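自己动手做夹爪的一些小窍门（双臂小车间版）

分享 56　评论 17

九月份开始折腾这套双臂的时候，我以为最难的是写控制程序，结果大半时间都花在拧螺丝、理线、打磨指尖上了。不过真的好玩！共用车间里的工作台晚上八点以后基本归我，咖啡一泡，机械臂一上电，能一直弄到半夜。下面这些都是我自己踩过坑以后记下来的，顺序有点乱，想到哪写到哪，你们挑用得上的看。

先说指尖。两根手指的内侧一定要和外壳分开做，别图省事一体打印。外壳用深色的硬料，内侧单独贴一片浅色的接触面，磨坏了撕下来换一片就行，手指本体一点不用动。我第一版是一体的，磨花了只能整根重打，一根要打大半个晚上，心疼料也心疼时间。接触面的料我试过自行车内胎、硅胶烘焙垫和桌脚防滑贴，最好用的是硅胶烘焙垫，厨房里那种就行，剪下一小条，背面先用600目砂纸轻轻拉毛，再上胶。胶别涂满，边上留一圈，压紧以后它自己会摊开。压的时候拿两个晾衣夹夹住，放一夜，第二天早上再拆。

贴之前两边都要擦酒精，手指别再碰。我有一回擦完以后顺手摸了一下看干没干，就那一个指印的地方，过了几天翘起来了。

再说对齐。两根手指合拢以后，拿一张打印纸夹住往外抽，上、中、下各抽一次，手感要差不多。要是上面紧下面松，说明手指根部歪了，把根部的两颗螺丝松半圈，让手指轻轻合上，自己找正，然后一边一点地交替拧紧。千万别先把一颗拧死再拧另一颗，那样准歪。拧完再抽一次纸。螺丝胶用可拆的那种，点一小滴就够，我刚开始挤了一大坨，后来拆的时候差点把螺丝头拧花。

手指根部那个小铰链件也顺便说说。孔打印出来总是偏小，别硬敲进去，用钻头捏在手里慢慢转着修，修到销子能用拇指推进去、又不会自己掉出来为止。装之前孔里抹一点点干性润滑剂，油性的会粘灰，车间里隔壁就是木工台，粘上木粉以后动起来那个涩啊…… 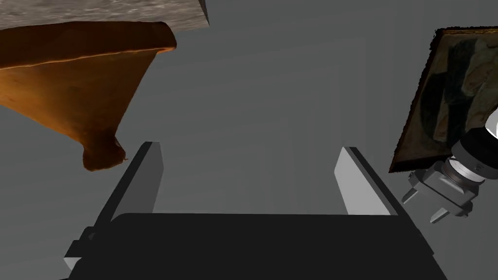 仿真是我现在最想安利的一步，以前嫌麻烦总跳过，现在每次改完手指都先在里面跑一遍再上真机。我的习惯是先把两条臂的零位和真机对好，再检查夹爪开口，最后才往里放东西。放的东西别老用方块！方块太好夹了，什么烂手指都能夹起来，测了等于没测。找点形状别扭的，像那个皮革质感的棕色倒锥，上面宽下面收窄，尖端还是圆鼓鼓的，平直的手指从侧面去夹，接触的地方很少，角度差一点可能就滑掉，手指内侧那片浅色接触面该做多长、要不要带点弧度，拿这种形状试试就有数了。再放一个扁平又立着的大件，带框的画就很合适，拿它来检查另一条臂的活动空间，腕部转过去会不会蹭到框边，在仿真里蹭一百次也不花钱。背景我喜欢用纯灰的，深色的手指放在上面轮廓清楚，调视角的时候省眼睛。

仿真里的摩擦系数不要照抄网上的数，自己量一个。办法很土：找块平板，贴上你做指尖的那种料，把要夹的东西放上去，慢慢抬起一头，抬到它开始滑就停，量一下角度，算正切值。每种材料多做几遍，取中间的那个数。做之前把板擦干净，有灰的话数会小很多。我把结果写在美纹纸胶带上，直接贴在料盒外面，下次拿料就看见了。

我给这套东西起了名字，左臂叫Plirar，右臂叫Sutine（别问，当时就是觉得念着顺口）。起名字其实很有用，线上贴标签的时候写P1、P2、S1、S2，比写左右强多了，因为人一绕到工作台对面，左右就全反了！有天晚上Radek Čierny过来帮我插编码器线，我喊左边，他插了他的左边，两个人对着报错看了好久才反应过来。标签要贴两头，插头那端一张，板子那端一张，外面再套一截透明热缩管，字就不会被手汗蹭掉。

线的长度，先让臂转到最远的姿势，再用棉绳沿着走线的路比一遍，棉绳剪下来就是样板，照着它再多留一个手掌的余量。别在臂收着的时候量，收着的时候怎么量都够长。扎带不要勒死在活动关节上，用魔术贴绑带，松松地绕一圈，关节转起来线能跟着滑。剪扎带的时候用平口钳贴着剪，斜着剪出来的尖头会划手，我胳膊上现在还有两道。

急停按钮放在不用看就能拍到的地方。我拿双面胶先粘了一个临时位置，用了几天，觉得顺手以后才打孔固定。第一次上电速度调低，手放在按钮旁边，工作台上的杯子、螺丝刀、手机都先收走。

记录文件我建议每改一次就存一份，文件名里写清楚改了什么，别写“最终版”“最终版2”“真的最终版”。我的抓取记录现在编到1768了，翻回去能找到每一次手指长度是多少、接触面是哪种料，特别有成就感。Vilém Gajdoš用的是本子，一页一个版本，画得比我清楚，还能在上面粘样料。两种都行，关键是当场写，隔一天就忘光了。

收尾的小东西：

小螺丝用厨房的硅胶制冰格来装，一格一种，倒出来的时候从下面一顶就行。

拆手指之前在两边接缝处用白色油漆笔画一道线，装回去对着线就好。

打印件的毛边，先用旧指甲锉锉一遍，再上砂纸，比直接磨快。

热熔胶弄到外壳上了，用棉签蘸酒精从边缘慢慢渗进去，等一会儿整块就能揭下来，别拿刀刮。

力度设定从低往高加，一次加一小格，夹住能提起来晃两下不掉，就停在那里。我有个草莓盒专门用来试力，盒子瘪了就是给大了。

夹软东西的时候，合拢速度比力度还重要，慢一点合，软的东西有时间变形，不会一下子弹出去。

接触面连续用了500次左右摸一摸，发亮发滑了就换，换的时候两边一起换，只换一边的话夹东西会往旧的那边跑。

下一步我想给手指内侧加一道浅浅的竖槽，专门对付圆头的东西，模型文件夹已经建好了，叫Sorkongate。槽开多深还没想好，先从浅的开始试。有做过类似的朋友欢迎在下面留言，最好带上尺寸和用的什么料！

评论 17　分享 56　收藏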